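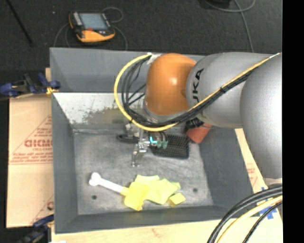
The cable loop is finally the right length, and I know that because I've now made it wrong in both directions. First time it was too short, and the arm got halfway around to the far corner of the bin and I heard a noise I never want to hear again. Second time I overdid it so badly that the loop dragged through everything like a jump rope. So version three is what we have now: one big swing out past the orange joint, back under, and up along the arm with a tie on the long stretch. It isn't pretty! But I ran it through every corner pose I could think of on Sunday and nothing snagged.

For anyone new, this is the picking project, the one I've been boring you all with since February. We've got a KUKA arm at the shop (the shop being Nellness, the shared space I pay too much to be a member of) and what I want is for it to reach into a bin of random junk, grab one thing, and put it somewhere else. That's the whole dream. My sister asked if it couldn't just be a person doing that, and yes, thank you, it could.

The bin has been its own saga. The floor was pretty beat up before I started and I've added my share of scuffs. I thought about painting it, and then Jennylyn Javier, who has the bench across from mine and has done a lot more vision stuff than I have, told me to leave it alone. Her point was that if the software only works on a nice clean floor then I haven't learned anything. Fine. The dark patches stay. The holes in the floor stay too, even though for about a week my code was completely sure they were objects and kept politely trying to pick them up. I ended up masking them out by hand, which felt like cheating, and I'd do it again.

Holding the thing still was harder than I expected. You'd think a big gray bin would just sit there. It does not, if a robot leans on it even a little. I've got clamps on the one side now and cardboard shoved up against it, and I keep meaning to make a proper bracket. I even bought the angle stock. It's under the bench. It has been under the bench for 30 days.

Now, the junk. I want things that are annoying in different ways, so I've been rummaging at home. There's a bone-shaped handle, which is great because there's an obvious place to grab it. There's a little yellow block, which is easy, and which I put in mostly for my own morale. And then there's the cloth. Oh, the cloth. It never lands the same way twice, it has edges everywhere, and whatever the software thinks is a nice flat grippable corner is usually just a fold. The yellow crumpled stuff next to it is nearly as bad, and when the two of them end up touching, my segmentation draws one big blob around both and calls it a day.

The black thing with the grid texture gave me trouble of a different kind. All those tiny squares confuse the depth readings, so I get a surface that looks like gravel. I've been calling it the waffle. Smoothing helps, but too much smoothing eats the yellow block, and I like the yellow block.

Some numbers, for the two of you who write in asking for numbers. I've logged 1,718 attempts since I started keeping track properly. The last clean batch was 230 tries, with the cloth in the mix the whole time, and I'm not going to tell you the success rate until I've fixed the way I count a drop. (If it lifts the handle and lets go right over the target but it bounces out, is that a success? I've changed my mind on this four times.)

I also went back to jogging the arm with the pendant for a couple of evenings, just doing picks by hand, and I wish I'd done that way earlier. You learn so much about where the fingers want to go. I had the approach height set too high and was coming in at the same angle for everything, and after an hour of doing it myself it was obvious that the flat stuff needs a slower, lower approach. I wrote it all down on the back of a Putov catalog, which I then left at the shop, so that part of the post will have to wait.

Next up is the fingertips. The ones on there now are okay for hard things but they slide right off fabric, and I've been trading emails with a guy at Dimaculangan about a softer mix. If anyone's cast their own, please tell me what you used and whether it tore, and how long you waited before you pulled it out of the mold. I'm terrible at waiting. I'll be at the shop Thursday night with a fresh bag of zip ties.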